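Perley Shop Hands: Gallery

Posted 1 Feb 2021 by Rigoberto Quintero

I was asked to put up a gallery for the Perley collection and to keep it short. I have kept it fairly short. Perley is our attempt to gather examples of people doing ordinary retail chores, tidying and restocking mostly, so that a learning system can be trained on them. The wearer has a camera on the head and gets on with the job. We save the recording, somebody writes down what the hands are doing, and the pair goes into the pile.

The pile stands at 2000 clips. The people at Priren, who will do the training, say that is plenty to start with. I have my doubts, and since I was the one who sat through a good part of them, I'm going to put a few of those doubts on this page.

My first complaint is with the word "demonstration." It suggests a person who knows the task is showing it to a pupil. What we have is people working at their own speed, in shops with their own habits, and they don't put a basket down the same way twice. Harawira's view is that the variety is good for the model. Maybe so. I would like to see one held-out test from a shop the system has never met before I repeat that to anyone.

My second complaint is the labels. We give each clip one line of text. Two annotators at Pleltbridge were handed the same 19 clips in July and agreed on the verb in 7 of them. One writes "adjust," the other writes "pull," and a third person would no doubt have written "tidy." The proposed cure was a longer list of allowed verbs. I voted against it and lost.

Third, small goods. Big boxes are easy to talk about and easy to track. Most of what a stationery shop sells is small, shiny, wrapped in clear plastic and stacked against twenty more of the same. Fingers cover the item at exactly the moment you want to know what they are doing with it. If the system learns to predict a wrist position and nothing else, a clip like the one below will still count as a success on the progress chart.

About the gallery itself: more will be added as clips are cleared for showing. Captions are mine and so are the opinions in them.
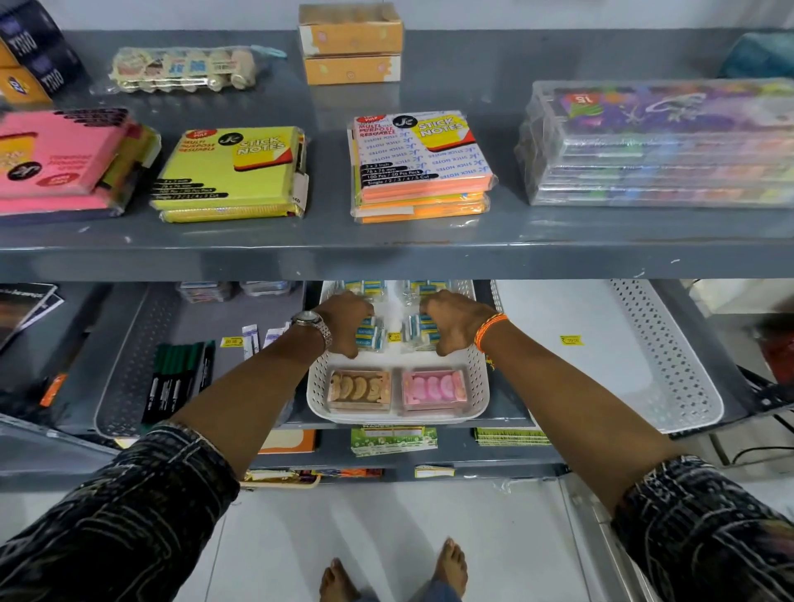

Filed under: Stationery / Lower shelves / Two hands

Both hands on the eraser packs in the white basket, the left at one side of the cluster and the right curled over the other. Pull the packs, or pull the whole basket forward? I can argue it either way from a single still, and I expect the annotators will too. The ₹30 tag between the hands is the most readable thing near the grip. I'd bet on the model finding the tag before it finds a usable edge on those packs.

Comments on the labels can go to me directly. Requests for the full set go to Priren, who will want to know what you plan to do with it. Ask them about the held-out test while you're there.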